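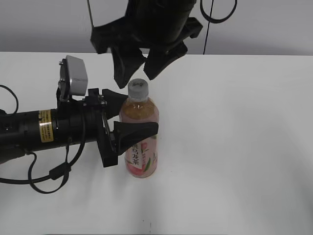 Slide 1: peach oolong, 桃乌龙茶, grey screw cap.

Home Talks Notes Contact

Reading time: 2 minutes

Speaker notes – bottled tea and what the label tells you
Traian Bucur, Piritby food evening, April

Good evening! Start with the name. Read it out slowly, one character at a time: 桃 is peach, 乌龙 is oolong, 茶 is tea. Get the room to say it back. Ask who has drunk it before and who has only walked past it in the shop.

Then colour. I love this bit. Oolong sits between green tea and black tea, and the amber brown in the clear part of the bottle is a lovely shade to talk about. Point to the little red peach and the green leaf – fruit and tea, told to you without a word of Chinese.

Pause here for questions (there will be one about sugar, see the handout). 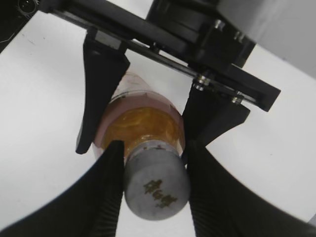
Next, turning the bottle over. Do try this at home with any bottled tea, cap done up tight please! Fruit teas can settle a bit on the shelf, and one slow tip, neck down and back up again, is plenty. No need to shake it like a salad dressing. Watch the pale pink label as the bottle goes over, and have a look for small print you missed the first time round. I once found a whole serving suggestion that way.

Tasting: pour from the 900 ml jug, small cups, cold first and then at room temperature. The peach comes up so much more as it warms. Let people argue about it.

If time is short, skip the Runent leaf samples and go straight to the cups. Spare cups are in the Voicu box under the side table. Lights back up before anyone stands.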